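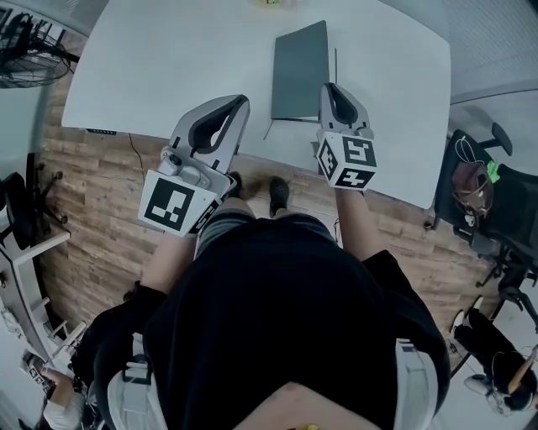
October, late, kitchen table

Back from the Brolport climate meeting with a sore backside and a leaflet I didn't ask for. The leaflet has a leaf on it. They always do.

Heather Rennie had talked me into going. She said it would be different this time, that the Skokel people were sending someone with real numbers about the harbor plan, and that I couldn't keep complaining from home. I can, but I went. I counted 37 chairs and most of them were filled, I'll give them that.

The someone was Fredy Cárdenas, pleasant man, good shoes. He told us Skokel will be "carbon neutral across its harbor operations" and put up a slide of young trees. I asked where the trees were. Rimden, he said. I asked who looks after them once they're in the ground, and he said there was a partner for that. Agnes Kinnear wrote down "partner" and underlined it so hard I heard the pen. Then somebody asked about the ferries, which burn the same fuel they burned when I was in school, and the ferries turned out to be outside the scope. So the harbor is clean as long as you don't include the boats.

The students had walked in from Haruna with their banner, 49 miles over three days, sleeping in church halls. I went in ready to be annoyed and mostly wasn't. Flora Baird spoke for them. She's sixteen or so and she read too fast, but she asked for one thing, the fuel figures published every month, and then she sat down. Fredy said it was a wonderful question. He didn't answer it. People clapped for both of them, and I can't make sense of that.

They have 390 names on the petition now. Mine's on it, which will surprise Heather. I don't believe a petition will do much. The last one I signed was for the bus, and the bus stops at six.

Jean drove me home, 2 of us in the front and the banner poles sticking out the back window with the heater on full. She thinks I'm too hard on them all. Maybe. She also thinks the seawall will be finished by spring - she has thought that every October I've known her.

Rain again on the way up the hill. The drain by the post office was over the curb already and it hadn't been coming down an hour. I'd like to see that on a slide.

Must call Agnes about her notes before she tidies them up. And return Heather's umbrella.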